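Rasden Puts a Time Limit on the Unattended Table

Saturday, August 10, 2019

The town of Rasden has decided how long a sweater can hold a seat. The answer is 40 minutes, and it goes into effect next week at every public table along the Imell waterfront, including the ones outside the library and the shaded row by the boat ramp that everybody wants and the same few families seem to get.

Under the new rule, a table left with belongings on it and no people at it for more than 40 minutes may be cleared by park staff. The belongings go to the rental window, where they can be picked up until closing. There is no fine. An earlier draft had a fine of $5, but the town council dropped it after working out that collecting it would mean finding the owner, and an owner who can be found is usually sitting at the table.

The council passed the rule 6 to 1 after a hearing that ran longer than the one for the sewer bond. The town had received 179 written complaints about table saving since the waterfront reopened last October, more than it got about parking, geese and the fountain put together. Several came from people who had also been complained about.

The practice will be familiar to anyone who has tried to eat a sandwich near water in the summer. Someone comes down early, sets out a towel or a paperback or half a bag of chips, and goes home to get on with the morning. The rest of the party shows up at lunch. In between, the table sits there being used by a paperback.

Opinions at the hearing split along lines that had little to do with age or neighborhood. Early risers were for saving tables. Late risers were against it. One resident of the Plorumov Street end of town said that getting up at dawn was a kind of payment and ought to buy something. Another said that by this reasoning the whole park belonged to the joggers.

A good part of the evening went to the question of what counts as belongings. The draft said "personal items of value," which raised the problem of who would be valuing them. A council member asked whether an empty cup was an item or was trash. Parks said it would depend on the cup. The phrase was changed to "items," and then, after a recess, to "any items," and that is how it passed.

The business side of the waterfront was quieter about it. Tatlı, the pastry counter beside the library steps, has its own tables under its own awning and is not covered by the rule, but its customers spill over onto the public ones most afternoons, and it has had to sort out more than one argument over whose tray was there first. The shop told the council it would support any number of minutes as long as there was a number. It has since put up a small sign saying that its own tables cannot be saved at all, and a smaller sign under that one saying that this includes regulars.

How the 40 minutes will be measured is still a little open. Parks had looked at chalk marks, as is done with tires, and at paper slips with the time written on them. Chalk was turned down on the grounds that children would improve it. The slips won. A staff member making the rounds will leave one on any table with things on it and no one around, and come back later. If the slip is gone and the sweater isn't, the department says, the clock starts over. It is aware that this leaves an opening for anyone willing to walk down and remove a slip every half hour, and it takes the view that a person who does that is more or less using the table.

Picnics with a permit are exempt, as are the two chess tables, which were left out after a short and surprisingly heated set of remarks about unfinished games. Benches are not mentioned anywhere in the rule. A council member said that benches would be looked at next year, and there was some groaning from the back.

The lone vote against came from a member who said she had no objection to the idea and did not want to be the one explaining it to her sister.

Similar limits have been tried here before. A 1990s ordinance, still on the books until this week, barred "the leaving of hampers" on public furniture overnight. The clerk's office could find no record of it ever being enforced, or of any hamper. It was repealed in the same vote.

The new signs are at the printer now and should be up at both ends of the path before the rule takes hold. The first batch came back reading "40 MINUETS" and was returned — though one has been kept for the wall at the parks office. The rule will be reviewed in October, when, as was pointed out at the hearing, it will be cold and there will be plenty of tables. 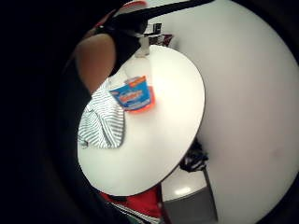
Reader comment: I was at the hearing and you left out the best question of the night, which was what happens if one person stays behind with the stuff and falls asleep. Parks said they would not wake anybody up. So as far as I can see, my father-in-law is now the most valuable item we own.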